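Flilness, first floor: the gallery

The first floor of the old Tamayo building in Cetville opened to staff again this winter after a long spell of building work. Most of it is one large room, with the work tables along one side and the seating in the middle. Notes on the parts people have asked about are set out area by area, in the order you come to them from the stairs. All of the furniture was chosen by Rocío Lozano and Muammer Kahraman, and questions about it should go to them.

The stairs and the landing

The handrail is the original one, stripped and oiled. The coat hooks are set at two heights. Umbrellas go in the stand by the door and not on the hooks.

The floor

There are two floors in the one room. The wooden boards run under the work side, and the pale grey floor is on the seating side. The original plan had boards all the way across, but the old surface under the grey part was sound and it was decided to keep it. Chairs roll well on both. Please lift the heavier tables when moving them, as the boards mark easily.

The sofa

The dark grey sofa is made up of curved segments, with a padded back and a round seat at one side. It came from Virnetlow and took 5 people to get up the stairs. Weronika Jasińska measured the turn on the landing beforehand and the largest piece cleared it by 3 centimetres.
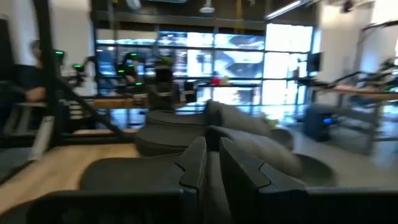
The fabric is thick and plain. It can be vacuumed with the soft brush, and spills should be blotted with a damp cloth straight away. Do not use the spray from the kitchen cupboard on it. The segments can be pulled apart for larger meetings, but they are heavy and the feet need to be lined up again afterwards. The round seat gets used more than anything else in the room, mostly by people putting their shoes on.

The windows

Daylight reaches well across the grey floor. Blinds were priced and left out for now. Satish Bhatia has asked for them to be looked at again in April, when the afternoon sun comes round to the seats.

The work side

The wooden tables stay where they are. Low shelving holds the things in daily use, and anything needed less often goes in the store downstairs. Bags should be kept off the floor here so that people can get past.

The kitchen corner

New worktop, old sink. The tap drips if it isn't turned fully off. Hortensia Ayala keeps the list for tea, coffee and milk, and it is taped inside the left-hand cupboard. The mugs were bought as a job lot with the plates, 145 pieces in all, and the ones that didn't fit are boxed up under the stairs. Take some home if you want them.

The small meeting room

Seats 5. The door sticks in damp weather and needs a push near the handle. There is no booking sheet yet, so put a note on the door if you need the room for more than an hour.

Still to come: a second lamp for the seating area, a mat for the top of the stairs, and a proper sign for the door.

Page last changed 27 Feb 2025.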